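About Tultow

Tultow is a small company that teaches robot arms to deal with dinner. Specifically, with what is on the table before and after it: plates, bowls, cups, forks, spoons. Our founder, Ghizlane Samir, started the company after a long career in factory automation, where the parts are identical and arrive facing the same way. She found this restful and quit.

We work out of one big room on the Kilteck estate. Once a year, in September, we open it to anybody who wants to look. The first open day drew seven people, two of whom wanted the tire place next door. The last one drew 103, and we ran out of chairs and then of cookies.

If you come, you'll start at the table. It has a place setting on a tray and an arm on either side, and most visitors say it looks like a very tense lunch.

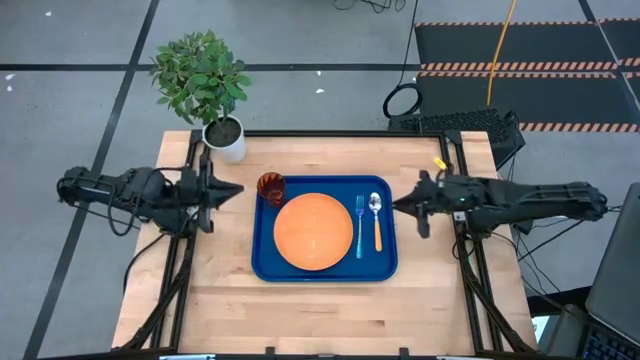 One place setting, two arms, no food.

Hina Minhas runs the demonstration. She'll tell you that our working software is called Plultness, that the name was picked late on a Friday, and that it is too late to change it. She'll also tell you that a fork is harder than a plate. It's thin, it's shiny, and it likes to lie flat against whatever is under it. Children accept this at once. Engineers from other companies tend to offer advice.
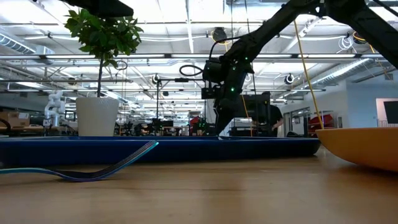 Photo: Tultow open day album

You are welcome to stand around and ask questions for as long as you like. The ones we hear most are whether it can do a whole dishwasher (no), whether it can cook (no), and when it will be in stores (please talk to Ghizlane, who enjoys that one). Our standard practice run is 500 attempts on a single item before we move on to the next. You won't be asked to sit through all of them, though one retired dentist did give it a good try.

The bowl is a favorite with the crowd. It's wide and low and looks like the easy one, and people pick sides over it the way they would at a ball game.

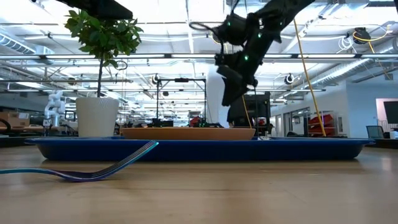
The gripper over the orange bowl, with the fork down in front.

We're still a small outfit and we like it that way, mostly. School groups can visit outside the open day if they write first. Our neighbors at the Abdel Hamid bakery supply the cookies, and this year we've ordered more.

Contact: Tultow, Unit 7, Kilteck | Visits and school groups: ask for Hina
Last updated: 16/08/2022
772 shares
© Tultow. All rights reserved. Back to top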